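Coating adhesion on plastic storage totes, what am I missing

dutley_mark2
I have a set of gray totes that I recoated in February with a two-part water-based polyurethane. The totes are polypropylene, or at least the recycling mark says so. Prep was a detergent wash, a scuff with a gray pad, an alcohol wipe, then two coats with an overnight wait between them. The coating passed a tape test at one week. It is now letting go along the upper part of the walls, with a hard edge where it stops. The floors are scuffed but still covered.

I want to know if this is a prep failure or a product failure before I buy more. The product is Jusance 398, gray, satin.

quintela
Prep. Polypropylene has very low surface energy and no amount of scuffing changes that. You need flame treatment or an adhesion promoter made for polyolefins. A tape test at one week tells you the film has cured. It tells you very little about how it behaves after a few months of the walls flexing.

The walls go first on every one I have seen. The floor sits on something flat and stays put, while the upper wall bows each time the tote is lifted full.

harrow_bench
Disagree on the flame part. Flame treatment works in a factory where the burner distance and line speed are fixed. By hand with a torch you will overheat one spot and miss the next, and you can't see the difference until it fails. Use the promoter. One thin wet coat, then topcoat inside the time window printed on the can. If you miss the window, wipe it off and start over.

quintela
I have flamed totes by hand for years. Water break test afterward. If a film of water stays as a sheet you are done, if it beads you do it again. It isn't hard.

harrow_bench
The water break test tells you the surface wets. It doesn't tell you how deep you cooked it. An overheated skin will wet out fine and then shear off with the paint stuck to it.

dutley_mark2
To answer the question I got by message: wall flex is plausible. They get carried by the rim. I did not use a promoter because the Jusance sheet lists "rigid plastics" as a suitable surface and I took that to include polypropylene.
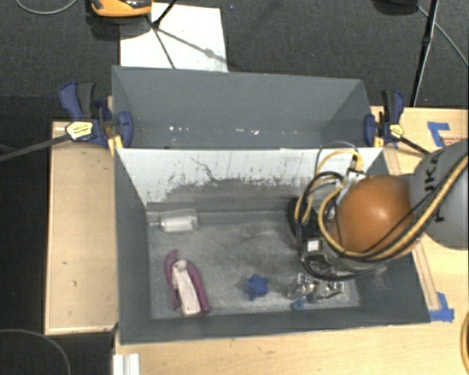 The other thing I should have said is that I thinned the first coat with water, at the top of the range on the sheet. I was after penetration into the scuff marks. If thinning alone could cause this I would like to rule it in or out before I change the primer as well.

billelley_shop
"Rigid plastics" on a data sheet usually means ABS, PVC and polycarbonate. Look for a line further down that excludes PE and PP. On the older version of that sheet it was in the notes at the end.

Thinning within the stated range won't cause this by itself. It gives you a thinner film, and a thin film wears through sooner, but wear looks different from loss of adhesion. With wear the edge feathers out. With loss of adhesion you can catch the edge with a fingernail and lift a flake.

dutley_mark2
I can lift a flake. The back of it is clean.

billelley_shop
Then it never bonded. Clean back, clean plastic, that's an interface failure. If the coating had split within itself you would find gray on both sides.

harrow_bench
Agreed. Strip it. Plastic scraper for whatever is loose, then 180 grit on the rest. Don't use a strong solvent. PP will tolerate most of them, but it can hold some for days and you'll be coating over it.

quintela
Before stripping anything, do 4 test patches on one wall: bare, scuffed, promoter, flamed. Same topcoat on all of them, cure two weeks, crosshatch and tape. Then flex the wall by hand and tape again. I expect the flamed one to beat the promoter and I'll say so here if it doesn't.

tallow9
Why coat them at all? The plastic is colored all the way through. Mine are bare and they look scratched and work fine.

dutley_mark2
Mine aren't gray underneath. The coating is there to match the shelving and cut glare under the bench lights. I accept that it is mostly cosmetic.

tallow9
Then buy gray ones. A can of promoter plus another can of topcoat costs more than the totes.

billelley_shop
Depends how many he has. Either way, the test patches cost him nothing except the two weeks.

dutley_mark2
Found the line. The exclusion for PE and PP is in the notes, same as billelley_shop said. I'll run the patches on the worst tote and post the tape results for all of them, including flex.

Contact us | Terms | Copyright 2022 Jusance User Board | Back to top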